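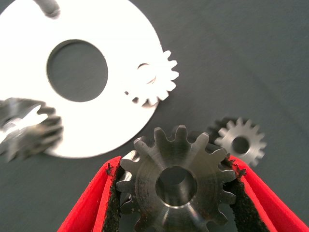
I'm looking for people to come and help me wear out some gripper fingers. My name's Kastriot Ivanov, I run the test bench at Italeo, and from June I'll have two sets of fingers, two controllers and far too many gears for one person to get through. The job on the bench is simple to describe and a pain to do well: pick up a gear, carry it over to the white disc, put it where it belongs, go back for the next one. The red fingers with the black gritty pads are the set I know best, and they'll hold a steel gear upright between them quite happily, but the pads shed. You get little black crumbs along the top edge, right where the rubbing happens, and I want to know how much that matters after a long day of picking. I have my suspicions, but my suspicions aren't going in the report.

So this is part job advert and part call for participants, and you can answer either bit (or both, if you're keen!).

The paid job

I need one bench assistant for the length of the trial. You'd be here with me in Celtadcombe most weekdays, setting up runs, swapping fingers, cleaning pads, keeping the log tidy and shouting when something looks wrong. We start at nine because the building is freezing before that, even in summer, and I'm no use without tea anyway.

You don't need a degree. I'd much sooner have somebody who has mended bikes or clocks or sewing machines and knows what it feels like when a part is nearly home but not quite. If you've driven a robot arm before, lovely, tell me which one. If you haven't, I can get you moving ours about safely by the end of your first morning, and the rest comes with practice. What I can't teach is patience. We will do the same pick over and over, and then we'll change one setting and do it all over again.

Some of the things you'd be doing:

Changing the fingers over and checking they close square. It's a fiddly job with small screws and I've lost my share of them under the bench.

Running the wrist camera check at the start of each session. The camera sits very close to the work, so the thing in the fingers is nice and sharp and anything further off can go soft. I'd like a second opinion on the focus distance, as I've been staring at the same view for months and no longer trust my eyes.

Writing up every drop, slip and jam in plain words. "Gear tipped left as fingers opened" is perfect. "Failed" is no good to me at all.

Packing up the worn pads in labelled bags so we can look at them later under the magnifier.

Pay for the whole trial is £1585, in two halves, one at the midpoint and one when the log is signed off. Lunch is on us on changeover days, when we always run over.

The participants

I also want 12 people to come in for a single session each and drive the arm by hand. You'll sit at the bench with the hand controls and do the gear task yourself, first with the Makris controller and then with the Killa, or the other way round, depending on which slot you get. Half of you will have the red fingers and half will have the new set, which are narrower and have a smooth pad. I'm not going to say which I think is better because then you'll all go and agree with me.

No experience wanted for this one. Really, none. If you play a lot of video games you're still welcome but please say so on the form, as I'd like a mix. Left-handers especially welcome, we never get enough of you. You do need to be eighteen or over and able to sit fairly still for a couple of hours with a break in the middle. If you wear glasses for close work, bring them, as you'll be going by the camera view on the screen for part of it and by eye for the rest.

The gears are different sizes and finishes, and I've chosen them to be a nuisance. The dark steel one has pointed teeth that tend to find the soft part of the pad. The small silver one is a different problem, low on the table with not much to get hold of, and most people go in too high on their first try. The white one against the white disc is the one that catches out the eyes, mine included. You'll get a practice go at each before I start the clock.

Sessions are on weekday evenings, with one Saturday for anybody who can't do evenings. You'll get a £20 voucher and your bus fare. You won't be marked, and I won't be standing behind you sighing. It's the controllers I'm comparing.

What happens with it all

By the end I want 300 picks logged on each set of fingers. The old set has 218 on it already from the spring, but I changed the closing force partway through so I'm throwing those out and starting clean (yes, it hurt). The camera footage shows the table and the gripper and that's what we keep. I don't film faces and your name won't be in the write-up. Everyone who takes part gets a copy when it's finished, with the dull tables at the back where you can skip them.

How to get in touch

For the bench job, send me a page about yourself and tell me about one thing you took apart and got back together. Or didn't get back together, I enjoy those more. No need for a formal CV unless you've one ready.

For a participant slot, just say which evenings suit you, whether you're left- or right-handed, and whether you need step-free access. We're on the ground floor but there's a raised lip at the front door, so I'll let you in round the side if that's easier.

Write to Kastriot at Italeo, Celtadcombe, or ring the bench in the afternoon and let it ring a good while, I'm probably holding a screw in place. I'll reply to everybody, though it might take me a few days if a changeover's on. Slots go in the order people ask for them, and I'll keep a short reserve list in case anyone drops out.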